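Private Lives, Public Sofas: How Celebrity Talk Shows Handle Personal Confessions

Student project report, Media and Communication, Turnitz College

Why we chose this topic

When our group first sat down in February to pick a subject, we all had very different ideas, and it took us most of an afternoon (and a fair number of snacks) to agree on anything. What brought us together in the end was that every one of us had grown up with a talk show on in the background. Somebody's grandmother watched them while ironing, somebody else's parents argued about them over dinner, and we all remembered at least one moment when a famous guest said something so personal that the whole room went quiet.

We wanted to find out how those moments come about. Does the host ask directly, or does the guest bring it up? What happens in the minute afterward? And how does the same moment look once it has been turned into a short entertainment story on a news site?

What we watched

We chose two programs that were easy for all of us to get hold of. The first was Sunday with Pace, a long evening interview show with one guest and one host. The second was The Grivden Hour, which is livelier and usually has three guests sharing a sofa, a studio audience and a band. Between them we watched 18 episodes, and we wrote up each one on the same kind of sheet so that our notes could be compared later.

We met in the evenings to go through the episodes together. Watching as a group was slower than we had planned, as we kept stopping to talk, but I think those conversations were the best part of the project and a lot of what follows came out of them.
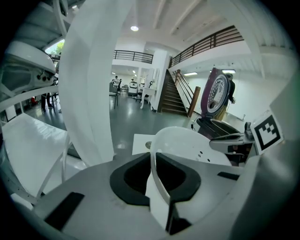 How we decided what counts as a confession

We argued over this more than anything else! A singer saying she hates mornings is telling us something personal, but it hardly feels like a confession. In the end we settled on a working definition: the guest had to speak about family, love, health, money or faith, and had to say something that the host treated as new. The second half matters, because many guests repeat stories they have already told elsewhere, and a good host will still lean forward as if hearing them for the first time. We could only go by how the host reacted, and we know that this is a weak spot in our method.

What we found on the two shows

The slower show gave us far more material. On Sunday with Pace the personal part nearly always came in the second half, after a long and comfortable stretch about work. The host liked to begin with childhood – a street, a school, a favorite meal – and then let the guest wander toward the harder subject. Very often the question itself was only a few words long, and then came silence. We were surprised by how long some of those silences felt, and by how often the guest filled them.

The Grivden Hour worked quite differently. With other guests on the sofa, a serious remark was usually followed by a joke, sometimes from the guest who had just made it. At first we took this as a sign that the show was shallow, but after several episodes we softened a bit. The laughter seemed to give people a way out, and a few of them came back to the subject later on their own terms.
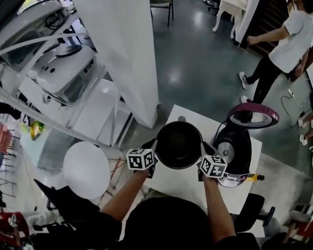 There was one episode where an actor talked about falling out with his brother, got a big laugh for it, and then returned to it at the very end with a much gentler version. Two of us had missed that the first time through, and it made us go back over some of our earlier sheets.

From the sofa to the headline

For the last part of the project we looked at entertainment stories about these episodes on the Goltance news site. We collected 50 of them. The longest had 3287 words and read almost like a full profile, but most were only a few paragraphs, with one strong quotation at the top and very little about the question that had prompted it.

That missing question bothered us. A guest who had been asked three times about a marriage could appear, in the story, to have announced the news out of the blue. We also noticed that the kinder or funnier parts of an answer tended to be dropped.

What we would do differently

We would agree on our definition before watching anything, as we had to redo our first 5 sheets. We would also like to add a radio program, where there are no faces to read, and to ask viewers of different ages how they feel when a guest starts to cry. Our own group was split on that, and still is.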